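Search this site Enter keywords Go

Print this article | E-mail this article

The Blue Bag and the Gray Floor

By Delali Antwi

May 27, 2021

When Kaiwen Peng began to look after the workrooms at Tullorine, the first thing he asked for was a list of everything that the company throws away. There was no such list, so he made one. On the top of it stood the thin plastic bag, the kind that goes inside a small bin and is changed before it is full.

I visited him in Condmont to speak about tidying, a subject which I had thought would take us one hour. We spoke until the lights in the corridor went off by themselves. 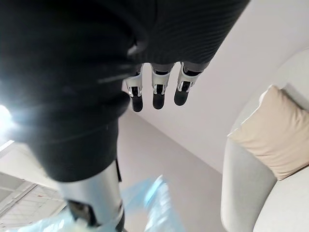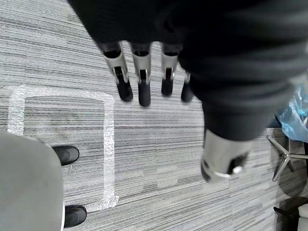 Silver tape on the carpet, set out as a rectangle.
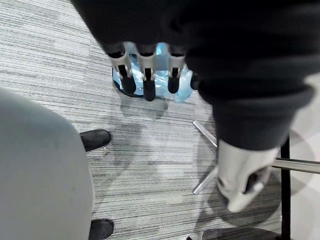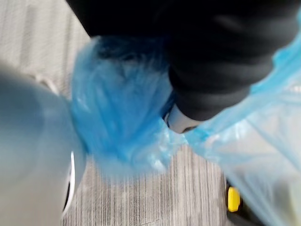
In February the rooms used 1,206 bags. Peng wrote this number on a piece of paper and kept it in his shirt pocket for some weeks, and he showed it to people in the lunch line. Many of them did not believe it. The building has 57 small bins, and each one was emptied every evening, also when it held only a tea bag or the paper from a sandwich. The bag went away with the tea bag inside it.

"A bag weighs almost nothing, so people think it costs nothing," Peng told me. "But please try to carry a box of 1,000 up the stairs."

His first change was a modest one. The cleaners now look in the bin before they take out the bag. If there is only dry paper, they tip it into the larger sack on the trolley and leave the bag where it is. The second change was harder, as it concerned habits. Half of the bins were moved from under the desks to the end of each row, and several people felt this as a kind of punishment. One man brought his own bin from home and was allowed to keep it.

I asked about the color. Peng prefers light blue bags for general waste, and he defends this choice with more passion than I expected. A black bag hides what is in it. A clear bag shows too much, and visitors do not like to see it. Through thin blue plastic you can notice a cup or a bottle that should not be there, and still the contents remain a little private. Blue is also easy to find when a bag slips behind a cabinet. On a gray floor a black bag looks like a shadow, and people step on it.

The floor is his other great subject. Carpet tiles with fine stripes were chosen for the rooms before his time, and in the beginning he found them cold. Now he would not change them. The stripes hide small dust between two cleanings, and a tile which is stained can be lifted and replaced by another one. He keeps spare tiles from the supplier, Bawa, standing in a dry closet. He has learned, however, that a new tile never agrees fully with its neighbors. The old ones have had years of light and shoes, and the new one stays a shade apart for a long time. He therefore takes a worn tile from under a cabinet for the open part of the room, and puts the new one under the cabinet. It is double work – and it looks much better.

He has a rule for laying them also. You should stand at the door and look at the stripes from there, because the door is where everybody judges the room. When one tile is turned the wrong way, the eye goes directly to it.

Then we came to tape. Peng likes to mark places on the floor. A bin, a chair or a trolley that has its own rectangle will come back to it in the evening, he says, while a thing without a place goes traveling. I was doubtful, as I grew up in a house where nothing had an outline, and we found most things. He answered that in a family one can shout up the stairs and ask.

Tape has its difficulties. On a carpet with short fibers it holds well in the middle and gives up at the corners, where shoes catch it. Peng presses the corners down with the back of a spoon. He does not pull an old strip upward but folds it flat on itself and draws it slowly along the floor, in the direction of the stripes, so that the fibers are not torn. What glue remains he treats with warm water and a little dish soap, and afterward he puts a dry towel over the place and stands on it. He learned this from his aunt, who used it for candle wax.

For the bags, the supply comes now from Umeo, in rolls instead of folded packs. The rolls take less space, but the first bag is always difficult to open, and I watched Peng rub the edge between his fingers for a long moment before it gave way. He keeps 2 spare bags flat at the bottom of every bin, below the one in use. The cleaner who comes in the evening then has no need to return to the trolley.

The count for the following months is still being made, and he did not want to give me a figure before it was complete. He was more ready to speak about the closet, where the next work is waiting. There are cables in it, old name plates, one umbrella stand and a box on which somebody wrote "keep." He has not yet found out who wrote it, and until then the box stays on its shelf.

Print this article | E-mail this article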